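Notes from the kitchen table

Hello again from a rather soggy Herkgate. I promised last time that I'd write up the great stock experiment, and then January happened and I didn't, so apologies to those of you who have been sitting on a freezer full of bones waiting for instructions!

Short version: I've stopped boiling it. I used to let the pot gallop along for an hour while I got on with other things, and it came out cloudy and a bit greasy every time. Now I bring it up slowly, skim it, turn it right down and leave it be until teatime. You want the odd lazy bubble and that's all. No salt until it's going into a soup, either — I ruined a lovely batch of barley broth that way and had to eat it with a lot of plain potato.

I also tried roasting the bones first, with an onion cut in half and left in its skin. The colour is gorgeous and the kitchen smells like Sunday at my gran's. For chicken I'm not sure it's worth the extra washing up, but for beef I wouldn't go back.
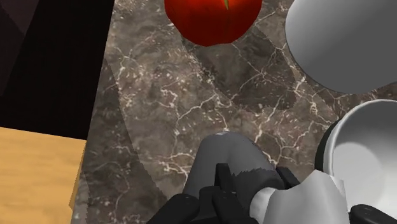 The soup swap

We had 9 soups on the table at the Bulitz Rooms last month, and I tasted every one (somebody has to). The parsnip and apple went first, then a smoky red lentil that I've been trying to copy ever since. Mine was leek and potato and it came home half full, but I had it for lunch three days running so I can't grumble.

Next swap is the same place, doors at 2 in the afternoon. Please bring your own jars with lids that really do fit, as my car boot still smells of minestrone. Label them with anything people might be allergic to, celery included, as it gets into everything and is easy to forget.

If you need big jars, Nikolovski on the corner has the 1000 ml ones back in, next to the string. They're sturdy and they stack, and I've bought far more than I can find shelf space for.

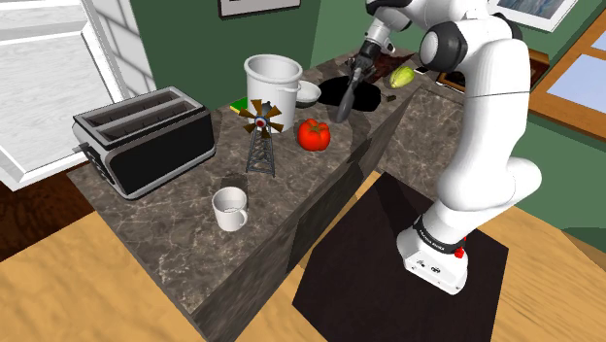 I've also had a few messages asking whether you can freeze soup with cream in it. You can, but it tends to go grainy when it thaws, so I freeze the soup plain and stir the cream in when I'm heating it up. Same goes for pasta, which turns to mush — cook a handful fresh and drop it in at the end. Lentils and beans freeze beautifully, and so does anything with squash.

The Tivalo recipe booklet is nearly done, by the way. I'm still short of something cold for summer, so if you've got a good cucumber or pea one, send it over before the end of the month and I'll squeeze it in.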